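Sorting Out the Shelf of Odd Bottles
By Sewwandi Roy
July 21, 2018
2 min read | 8 comments | 862 shares
Print this page | E-mail to a friend

Every kitchen breeds bottles. You buy one vinegar for one recipe, and by October it has four companions and a jar of something with a handwritten label you can't read, in your own handwriting.

I gave up on the deep cupboard years ago and went over to a small two-tier shelf that stands on the table. It holds less. I consider this its best feature.

Tall things go on the top board. People will tell you to put them at the bottom for stability, and those people have never tried to get a hand over a tall bottle to reach a bowl. If your shelf wobbles, tighten the legs before you load it. I have done it the other way round and don't recommend the noise.

Bowls and cups live at the back of the lower board, in a row, with the short bottles in front. Stack the bowls if you must, but never more than you can lift out with one hand while holding a spoon in the other.

Oil and syrup bottles drip. Wipe the neck with a bit of paper towel and hot water before the bottle goes back, or set it on an old jar lid. Rings on bare wood come off with a paste of baking soda and water, rubbed along the grain, provided you get to them the same week. After that they're decoration.

Small bottles get lost behind big ones. Turn labels to the front and put anything nearly finished at the right-hand end, where you'll see it and feel guilty.

A plant is allowed. Keep it to one, and water it somewhere else - my brother-in-law Trevor Lockwood watered his in place and lost a box of crackers and most of a tea collection.

Go through the lot twice a year. Sniff, check the date, and be firm about souvenir drinks. If you were going to open it, you would have.

Print | E-mail | Comments (8)
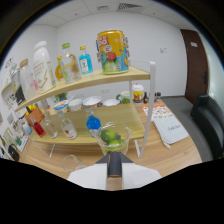
Two tiers, with the tall bottles up top and the bowls below.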